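Door mirror housing

34 shares · 6 comments

A door mirror housing, also called a mirror shell or mirror cap assembly, is the molded outer body that encloses the glass, adjustment mechanism and wiring of a vehicle's side mirror. It is normally supplied to the final assembly line or the spare parts trade as a separate component. The housing carries little structural load. Its main tasks are to shield the internal parts from water and stones, to guide air past the front side window, and to match the surrounding bodywork in color and surface finish.

Terminology

Usage varies between manufacturers. In most parts catalogs "housing" refers to the complete shell, while "cap" or "scalp" is the removable cover over the forward-facing side. The opening that holds the glass is the bezel, and the narrow section joining the shell to the door is the foot or sail mount. Older workshop manuals use "mirror case" for all of these together.

Materials and molding

Housings are injection molded from thermoplastics. ABS and blends of ABS with polycarbonate are common where the part is to be painted. Glass-filled polyamide is used for inner frames and mounts, and ASA is often chosen for unpainted black shells, as it resists fading in sunlight better than plain ABS.

The tool is split so that the parting line falls along the rear edge of the shell, where the bezel hides it. Wall thickness is kept as even as possible. A thick rib behind a visible face leaves a shallow depression known as a sink mark, which may not be noticed until the part is painted. After ejection the shell is left to cool on a rack or a conveyor before it is handled further, and the gate is then trimmed flush.

Black grades are colored in the mass. Scratches on such parts are less obvious than on painted ones, but gloss differences caused by uneven tool temperature are more so. Textured tooling is the usual remedy.

Bench inspection

Finished shells are checked by eye and by touch before packing. The bench should have a smooth, hard top that can be wiped down, in a color that contrasts with the part. Yellow and white tops are both used for black moldings – the outline of the part stands out clearly, and trimming debris is easy to find. A lower shelf is useful for gauges and cloths, provided nothing stored on it projects past the front edge.

The shell is set down with its curved face upward, so that the rim takes the weight and the visible surface touches nothing. It is held at the narrow end when it has to be turned.

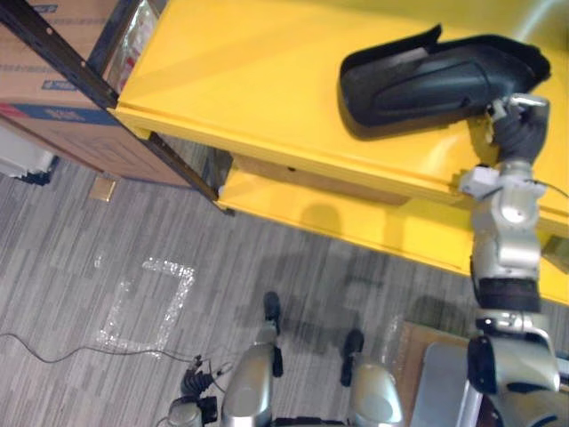
Common defects

Faults found at the bench fall into two groups: those arising in the mold and those caused by handling.

Short shots, in which the plastic has not filled the tool, appear at thin edges and at the far end of the flow path. Flash is a thin fin of material along the parting line and can be trimmed if slight. Weld lines form where two flow fronts meet, typically beside an opening in the shell. They are tolerated on hidden faces only. Warping is detected by seating the shell in a fixture and measuring the gap at the rim.

Handling faults consist mainly of scuffs on the crown of the shell. In a study at the Rovside molding works, Saeed Ghasemi and Golnar Shirazi traced 13 percent of rejected black shells to contact between parts in the same carton. The works later changed to divided trays.

Packing and storage

Shells are bagged singly in clear film or placed in trays with a divider between each pair. Cardboard cartons are stacked on slotted steel shelving, with heavier goods on the lower levels. Left-hand and right-hand parts are kept in separate bays, as the two are mirror images and are easily confused once bagged. The Plandenby parts depot limits each carton to six shells and marks the hand on two adjoining faces – the label can then be read whichever way the carton has been loaded.

Long storage in direct sunlight is avoided, including for grades sold as weather resistant.

Replacement

On many vehicles the cap can be changed without removing the whole mirror. The glass is released first, then the clips around the inside of the bezel are pressed back in turn. Clips become brittle with age and cold, and Joonas Ikonen's workshop guide advises warming the shell indoors before starting. A replacement cap is test fitted before painting.

See also: Wing mirror; Injection molding; Sink mark; Parting line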